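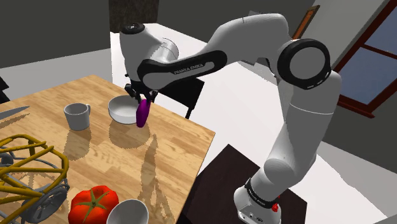
浅色木桌边，白色机械臂伸过来

关于我们

你好呀，欢迎来 Willeck！我是这家小烹饪学校的创办人，也是周围一带最爱买洋葱的人（菜摊老板可以作证）。这一页本来只打算写几句，写着写着就长了，你可以泡杯茶慢慢看，也可以直接翻到后面看课程和报名。

Willeck 在 Prurkville，Tsikata 街拐进来的那条小巷子里，门是墨绿色的，门口常年放着一盆长得有点疯的迷迭香。路过的邻居会顺手掐一枝回去烤土豆，我们没意见，反正它长得比我们用得快。

我们教的是家常菜。晚上下班回到家、孩子已经在问"什么时候吃饭"的那种家常菜。我自己没有上过专业厨师学校，早年在一家印刷厂做排版，做了很久，每天中午在休息室用一个小电锅煮东西。同事先是闻味道，后来带着碗来，再后来带着菜来，问我这个怎么弄、那个要不要焯水。有一阵子我的午休比上班还忙。

后来印刷厂搬走了，我没跟着搬。拿着一点积蓄，在 Tsikata 街租了个以前卖窗帘的铺面，墙上还留着一排排挂钩，我拿来挂锅了，刚刚好！第一堂课来了两个人，其中一位是走错门的，想去隔壁配钥匙。她坐下来学了番茄炒蛋和凉拌黄瓜，吃完才去配钥匙。到现在她还会来上课，每年秋天给我们带自家树上的柿子。

名字的由来

总有人问 Willeck 是什么意思。它是我外婆家那边一条小河的叫法，地图上写的是另一个名字，可当地人都不那么叫。我小时候夏天在河边洗菜，把空心菜的叶子漂走了一大把，外婆也没骂我，晚上就多炒了一盘茄子。取店名的时候翻来覆去想了很多，什么"幸福厨房""快乐灶台"，写在纸上自己都脸红，最后就用了河的名字。念起来短，写在招牌上也省钱。

我们怎么上课

课不讲大道理。进门洗手，系围裙，先喝一口汤（天热就喝凉茶），然后开始切菜。我习惯先把整道菜做一遍，边做边唠叨，做完大家尝一口，记住这个味道，再自己动手。很多人在家做菜没底，是因为不知道那一步该是什么样子：蒜要炒到什么颜色，盐撒下去以后菜出多少水算对，面糊从勺子上掉下来该是一条线还是一坨。这些写在菜谱上怎么写都隔着一层，站在锅边看一眼就懂了。

我也不太给精确的克数，除了烘焙课。烘焙课我会变得非常啰嗦，请提前原谅。家常菜的盐，我教大家用手指捏，捏三次，尝三次。你家的酱油跟我家的酱油咸度不一样，你家的锅也跟我家的不一样，最后都得靠舌头。有位学员很认真，拿着小秤来上课，头几堂课每样都称，后来小秤就拿来压泡菜坛子的盖子了。

切菜我教得慢。刀怎么握，手指怎么收，砧板底下垫一块湿抹布，这些第一堂课全都要过一遍，会做菜的人也要过。急不得。切出来的胡萝卜丝粗细不一也没关系，粗的就多炒一会儿，要不就留着炖汤。我切了这么多年，洋葱照样切得满脸是泪，试过戴泳镜，雾得什么也看不见，算了。

课上做的东西都当场吃掉，吃不完的带走，请自备饭盒。我们这里备了一些借用的盒子，但它们出门以后很少回来。

课程大概是这些

平日晚饭课。这是我们开得最早也最受欢迎的一门，一共7堂，从米饭、鸡蛋、青菜开始，学到能自己安排一桌有荤有素的晚饭。每堂课做一道主菜配一道快手小菜，外加一个"明天怎么吃剩菜"的小环节。剩饭的去处我能讲一晚上：炒饭、泡饭、饭团、锅巴，还有跟剩菜一起打成糊煎小饼，蘸点醋，好吃得很。

凉菜和拌菜课。夏天的时候天天有人催我开这一门。卷心菜怎么切才脆，黄瓜拍好以后要不要挤水，豆腐丝过水过几遍，花椒油是先炸还是后浇。还有各种料汁，芝麻酱的、酸甜的、蒜泥的、带一点点芥末的。我会让大家每人调一碗自己的料汁，然后互相蘸着尝，这是全课最吵的时候。

汤和炖菜课。从十月底开到来年开春，窗户上全是水汽。我最喜欢这门课，炖的时候有一大段空闲，大家就坐下来剥豆子聊天。学的菜有萝卜牛腩、黄豆猪脚、番茄土豆汤，还有给不吃肉的朋友准备的菌菇锅。豆子要前一晚泡，我们会替你泡好，你只要人来就行。

包子饺子课。这门课分2次上，第一次学和面、发面、调馅，第二次学擀皮和包。分开上是吃过亏的教训，从前我想一晚上全塞进去，结果面还在盆里慢慢发，大家已经饿得开始吃生黄瓜。现在节奏舒服多了。褶子捏得难看的包子照样蒸得熟，蒸出来以后还特别容易认出是谁的，免得抢。

亲子课。小朋友个子够得着台面就能来，够不着的我们有小板凳。做的都是能上手揉、能上手捏的，比如土豆饼、小馒头、蔬菜卷。我发现孩子对自己洗过、撕过的菜格外宽容，平时在家碰都不碰的西葫芦，自己擦成丝摊成饼，能吃掉一大张。家长们请忍一忍，别在旁边代劳，面粉掉地上我们来扫！

烘焙课。只在冬天开，烤箱一开整条巷子都是香的。做磅蛋糕、核桃面包、红糖姜饼。我前面说过了，这门课我很啰嗦，黄油要软到什么程度我会挨个儿去按。
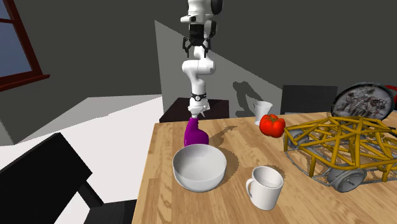 白色大碗和紫色瓶子

食材从哪里来

青菜大多来自 Prurkville 早市，我一般天刚亮就去，晚了好看的菠菜就被面馆的人挑走了。菜单会跟着早市变，所以如果你报的课上写着芦笋，到了那天端出来的是四季豆，那就是芦笋当天太老了，我没下得去手。

面粉和杂粮我们用的是 Skadov 磨坊的，从开业到现在没换过。磨坊在镇外，开车要经过一段颠得厉害的土路，鸡蛋千万别同一趟买。他们家的全麦粉颗粒粗一些，吸水也多，拿来做馒头要比平常多加一勺水。第一次用的时候我照着老习惯和面，硬得像块砖，两只手轮流揉，第二天胳膊抬不起来。学员如果想买，可以跟我们说一声，下次去拉货时帮你带，价钱跟磨坊一样，我们不加钱。

酱油、醋、香油用的都是超市里能买到的普通牌子。我有意这么选，不想让大家回家以后为了一道凉拌菜满城去找某一瓶特别的醋。香料也一样，八角、桂皮、花椒、白胡椒、干辣椒，再多就属于锦上添花了。倒是有一样我劝大家舍得花钱，就是芝麻酱，差的那种发苦，加多少糖都救不回来。

泡菜是我们自己做的，坛子摆在楼梯下面，那里阴凉。上课的时候会端一碟出来配粥，有人吃完粥就问坛子卖不卖。坛子不卖，泡菜水可以分你一瓶，拿回家做引子。请善待它，别用沾了油的筷子去捞，我会心疼的。

一些我比较固执的事

米饭焖好以后不要马上掀盖。我在课上会把手按在锅盖上，真的会按住。

剩菜不浪费。芹菜叶可以摊蛋饼，西兰花的梗削了皮切薄片，比花还甜。虾壳炒香了熬汤底，煮面条特别好。萝卜皮切条腌一腌，第二天早上就能吃。有学员说上完课以后，家里的厨余桶轻了好多，我听了高兴了一整天。

炒青菜别怕火大，也别一次炒太多。锅小菜多，炒出来就是煮的。我们教室的灶火没有饭馆那么猛，跟你家里的差不多，选灶的时候店家推荐过一款火力大得吓人的，我没要，在那种灶上学会的菜，回家做不出来，那学了干嘛呢？

菜谱可以改。我发的讲义旁边都留了很宽的空白，就是给你写"下次少放糖""婆婆不吃香菜"用的。有位老学员的讲义写得密密麻麻，油渍斑斑，比我的原版好用得多，我偷偷抄过她的红烧茄子那一页。

还有，做坏了也端上桌。我自己做坏过的东西数都数不过来，把糖当成盐放进了鱼汤，把整锅绿豆汤煮成了绿豆泥，还有一回忘了给蒸锅加水，锅底烧得发蓝。那口锅现在种着葱，就在后窗台上。

教室什么样

教室不大，但是采光好，上午尤其舒服。台面高度是请木工师傅特意调过的，比一般的矮一点点，揉面的时候能用上身体的力气。个子高的朋友可能会觉得有点弯腰，靠窗那边的台子垫高过，你来了直接往那边站就好。

后面有个小院子，夏天种紫苏、薄荷、小葱和罗勒，做菜时自己去剪。薄荷已经占领了半边墙根，欢迎多剪，多多地剪。院子里有张旧长桌，天气好的时候我们就在外面吃，要抢在蚊子出来之前吃完。

书架上是大家捐来的旧菜谱，可以借。里面有些老菜谱写得特别有意思，一道菜先让你"取肥鸡一只"，接着用大半页纸描述鸡应该是什么脾气。借走的话在本子上写一下，还的时候要是夹了购物单在里面也别拿出来，后面的人爱看。

教室也接小型聚会，生日、同事聚餐、老同学见面都行。大家一起做，一起吃，碗也一起洗。（洗碗这一条写在这里，就是怕有人到时候装作不知道。）

每年的热闹

到了十一月，我们会办一次"汤会"。凡是上过课的都可以带一锅汤来，没上过课的带碗来就行。长桌从教室一直摆到巷子里，每锅汤前面插一张小纸条写名字。上一回汤会我们煮了满满几大锅，又包了饺子下汤，饺子包了约905只，边包边记数的那张纸现在还贴在冰箱上，字迹换了好几种。最受欢迎的是一锅很朴素的白菜豆腐汤，见底最快，做汤的人自己都没喝上。

春天还有一次野菜课，去河边坡地认荠菜和马兰头，挖回来洗干净包馄饨。洗荠菜是个苦差事，要换很多遍水，请带一双好脾气的手来。认不准的野菜我们一律不要，宁可少吃一碗。

常被问到的事

我完全不会做饭，能来吗？当然能，平日晚饭课就是给你准备的。有人来之前连煤气灶都不太敢点，上到后面已经能一边炒菜一边跟旁边的人聊电视剧了。

我会做饭，来了会不会无聊？那我推荐包子饺子课或者汤课。会做饭的人凑在一起，最大的乐趣是互相不服气，光是饺子馅里要不要放葱姜水，就能争到锅里的水烧干。

有忌口或者过敏怎么办？报名的时候一定写清楚，我会提前调整食材。坚果、海鲜、鸡蛋这几样我们问得特别仔细，你可能会接到我的电话，别嫌烦。我们的厨房里各种食材都用，面粉也常年飘着，如果你的过敏比较严重，请先跟我聊聊再决定。

要带什么？一双不怕溅油的鞋，头发长的带根皮筋，还有饭盒。围裙、刀具、锅都有。想带自己顺手的刀也可以，进门时跟我说一声就行，用布裹好。

临时来不了怎么办？开课前一天中午以前告诉我们，可以换到别的班。当天才说的话，食材已经买了，学费就没法退了，不过你那一份菜我们会洗好包起来，你可以傍晚来取，附一张讲义，自己在家试试。

能不能上门教？偶尔可以，在 Prurkville 镇上的话。我会先问你家有几个灶眼，抽油烟机灵不灵，再决定教什么菜。

我想学外婆或者妈妈做的某道菜，可是菜谱没有了。这种请求我最喜欢。你把记得的都告诉我，颜色、口感、里面有没有小碎块、是过年吃还是平时吃，我们一起试。试过一道豆豉蒸的东西，前后做了好多个版本，最后发现缺的是一点点腌橙皮。学员尝了一口就去院子里站了一会儿，回来以后把整碟吃完了。

怎么找到我们

从 Prurkville 车站出来沿 Tsikata 街一直走，过了修鞋铺就慢下来看右手边，巷口不显眼，闻到炒葱的味道就对了。巷子里不好停车，开车来的朋友请停在早市后面的空地，下午早市收摊以后都有位置。骑车的话可以直接推进院子，靠着薄荷那面墙放（压到薄荷没关系，它不怕）。

下午2点以前我多半在备菜，电话响了也腾不出手，留言就好，晚上下课以后会一个个回。门上的小信箱也可以塞纸条，报名的、提问的、抱怨上次讲义有错字的，都收。有小朋友塞过一张画，画的是一个长着腿的茄子，现在贴在教室门后面。

新一期的课表每个月底贴出来，门口一份，网站上一份。位子有限，想来的早点说，顺便告诉我你最近最想吃什么，我好去早市上看看。

课堂见，记得空着肚子来！

Willeck，Prurkville，Tsikata 街

课程表 | 报名与换班 | 讲义下载 | 包场聚会 | 联系我们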